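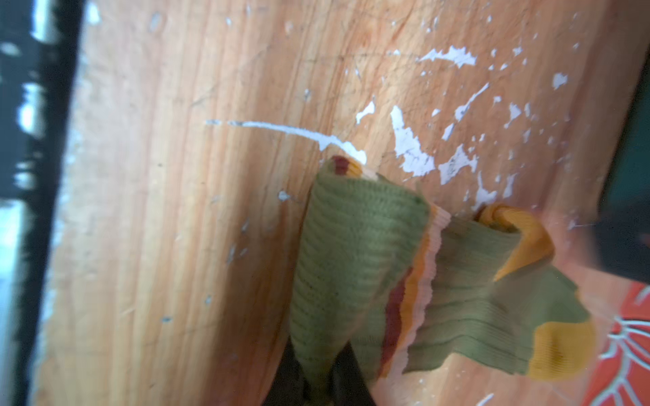 Fig. 1. Worn wood with scratches and flecks of white paint.

Garden History and Conservation, Unit 6: Walls, Walks and Water at Grondevura

Reading for this unit: Mamani, survey notes, sections on the lower terrace. Bring the plan handed out in the last session.

1. The site

Grondevura stands on a south-facing slope above the village of Nekcombe. The house came first. The terraces were cut later, when the estate passed to the Ngata family, and the spoil was used to level the bowling lawn. The upper terrace is at 1,092 feet and the lower walk at 1,084. The drop between them is taken up by one retaining wall and two flights of steps.

2. The retaining wall

The wall is dry-laid on the exposed face and mortared behind. Weep holes were left at the base course. Most are now blocked by roots, and the wall leans outward near the east steps. Edith Mamani's survey puts the lean down to trapped water. Hortensia Cuervo argues for a shallow footing. Students should be able to state both cases and name the evidence each would need.

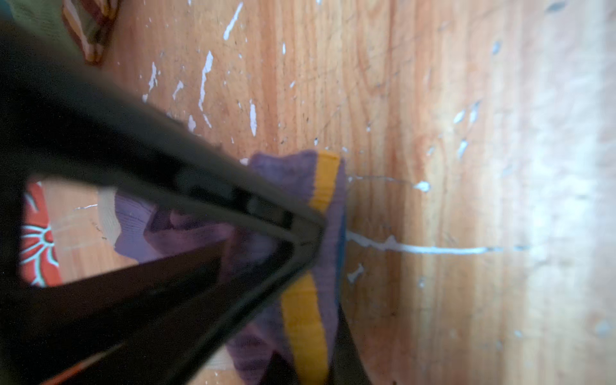

Page last changed: July, 4:15 pm

3. Water supply

A spring above the orchard fed a stone tank, and a lead pipe ran from the tank to the dipping pond. The system worked by gravity alone. Flow was controlled at the tank by a plug, later by a valve. The overflow went to the Nindard ditch, which still marks the estate boundary. The pipe was lifted when the pond was filled in, but its trench shows as a line of greener grass in dry summers.

4. Planting records

Two sources survive: a nursery bill and the head gardener's day book. The bill lists what was bought. The day book lists what was planted, and the two do not agree. Pears on the bill are missing from the book,
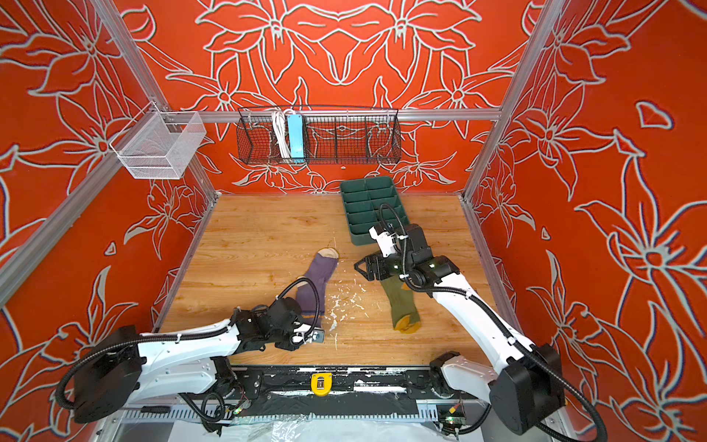
and the box edging in the book has no matching purchase. It may have been raised from cuttings on the estate. Treat any replanting plan based on one source alone as incomplete.

5. For next session

Mark the old pipe line on your plan. Write one page on whether the pond should be dug out again, giving the effect on the wall in each case.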